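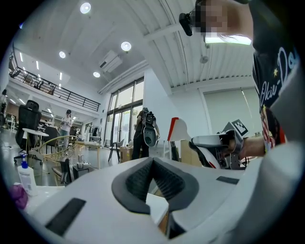

Hemetdale Pattern Book – progress report to the Brandes Fund, spring

Dear Dorothy,

You asked for this to be shorter than the last one and I have tried, I really have, but a lot has happened since the winter and most of it is good!

Where the book is now

The big news first: the first three chapters are drawn, written, edited and laid out. That's the chapter on carving and stamping, the one on scanning and cleaning up, and the one on building a repeat on screen. The fourth chapter (color) is drawn but the text is still a mess, and that one is mine, so I can't blame anybody. The fifth is the project chapter with the wallpaper, the tea towel and the wrapping paper, and it exists as sketches, a folder of emails and a lot of enthusiasm.

When we applied to you, the plan was to have four chapters finished by the time of this report. So we are one behind. I think we'll catch up over the summer, but I'd like you to know now.

The page count has gone up to 100. I know the proposal said fewer. Once we started laying out the repeat chapter it was obvious that a half-drop repeat can't be taught on a single spread. You need to see the tile, then the tile cut in half, then the halves swapped, then the ugly seam in the middle, and then somebody fixing the ugly seam. Waltraud drew the whole sequence with a beech leaf and it takes up six pages, and I wouldn't lose one of them. The extra pages do cost money and I come back to that further down.

The artists

Waltraud Vogler finished her stamps in February and they are gorgeous. She carves into soft block, prints with whatever ink is lying around, and until this project she had never put any of it through a computer. I had planned on someone else doing the scanning for her. She said no, she'd learn it, and she did, and her notes to herself along the way ended up as the sidebars in chapter two. They're much better than what I'd written – mine assumed you already knew what a threshold slider was for.

Hauke Voß is doing the manga-style pages and the brush lettering. He works the other way around from Waltraud, starting on a tablet and then printing out, inking over the printout and scanning it back in. We had a long argument about whether his method was too fussy for beginners. He won, sort of: it goes in as a longer project at the end of chapter three with a note that it takes most of a weekend.

Elfriede Haberkorn came on board in March to do the color chapter after our first artist had to drop out for family reasons. She was a screen printer for most of her working life and she thinks in layers without even trying. She has one drawing, a heron in reeds, that she takes through one, two, three and four colors, and you can see exactly what each layer buys you. I've asked her if it can be the cover too. She's thinking about it.

The test readers

This is the part your committee had questions about, so a bit more detail. We put the draft of chapters one and two in front of 17 people, all from the Tuesday evening class at the Hemetdale library. Some had never drawn on a screen. A couple draw on their phones all day long and had never held a carving tool. Sabine Görtz ran the sessions for me, on the theory that people would be more frank if I wasn't in the room, and oh boy, were they.

What they liked: the stamps, the real-size drawings, the fact that each exercise starts with something you can finish before your coffee gets cold.

What they didn't like: my explanation of resolution. It went on for two pages and several readers just skipped it and then got blurry prints. I've cut it down to a short table (what are you printing, how big, what to set the scanner to) and moved the rest to the back. They also wanted the menu names for more than one program. We wrote everything around Elel because that's what the library has on its machines, and that was shortsighted. Plenty of people have something else at home. Sabine is now going through every step and rewriting it so that it says what you want to happen first and where to find it in Elel second. It's slow work and it makes the text a little longer, but it also means the book won't go stale the minute a menu gets moved.

One more thing from the sessions that I hadn't expected. Left-handed readers had trouble with the carving pictures, all of which show a right-handed grip. Waltraud has redrawn two of them flipped, and we'll post the remaining ones on the web page as downloads.

Printing

I've had two quotes and we're going with Ando. They weren't the cheapest, but they ran a proof of the heron on the actual paper for us and the green came out green. The other shop's proof was, let's say, more of a swamp. Ando also let me stand next to the press and ask questions for an entire morning, and I took so many notes that there is now a two-page spread on what happens to your file after you hit send.

We're going with an uncoated stock with a lay-flat binding. I went back and forth on the binding for ages. It costs more, but this is a book that people will have open on a table with ink on their hands, and every test reader who had the stapled draft ended up weighing it down with a mug.

The plan is for Ando to print a small advance batch of 50 first, which go to the library, the artists, the test readers and you, and then the full run once we've caught whatever typos are hiding in there. There are always typos hiding in there.

Money

The spreadsheet is attached as usual, so just the highlights. Artist fees are paid up to date and exactly on budget. Scanning costs came in under, thanks to Waltraud doing her own and to the library letting us use the big flatbed on closed mornings. Software is on budget. Printing will go over, partly from the longer page count and partly from the binding. I would like to move what we saved on scanning across to printing, plus the part of the travel line we haven't touched (Hauke turned out to be happy with video calls). With both of those moved we are covered and I'm not asking for anything extra. I do need your okay in writing for the move, though, if I'm reading our agreement right. Page 4, second paragraph?

What's been hard

Permissions. I thought the gallery pages between the chapters would be the fun part, just inviting people whose work I love to send one piece and a few lines on how they made it. And it is fun, until you get to collage. Three of the pieces I wanted use bits of old magazine ads, and in two cases the artist had no idea where the scraps came from. I've dropped those two, with a heavy heart, and asked the artists for something else. One has already sent a lovely linocut and photo mix. I'm still waiting on the other. There's going to be a page on this in the collage section now, written in plain language, about keeping a record of your scraps. Sabine says it's the dullest page in the book and also the one she'd have wanted when she was twenty.

Also, I badly underestimated how long captions take. Every picture in the book has one and they all have to say which tool, which paper and which brush. Chasing three busy artists for the name of a brush they used in January is not how I saw my spring going.

Next few months

May: my color text goes to Elfriede for checking, then to Sabine for the edit. The second round of test reading starts as well, chapters three and four this time, same library, and I hope some of the same people.

June: Waltraud and Hauke finish the project chapter. The wallpaper needs to be hung on a real wall so we can photograph it, and the library has offered us the hallway outside the children's room. I said yes before they could change their minds!

July: layout, index, captions (sigh), and files to Ando for the advance batch.

Two questions for you before then. Does the Brandes logo have to be in color on the title page, or would the black version do? Elfriede would like that page in a single ink. And would you be all right with the stamp templates going online for free, under your name and ours? All three artists have said yes to it.

Chapters one to three are attached as a PDF. Skip the page numbers, they're wrong from the scanning chapter on and I know about it.

Warmly, and with ink on my sleeves as I type this,

The Hemetdale Pattern Book desk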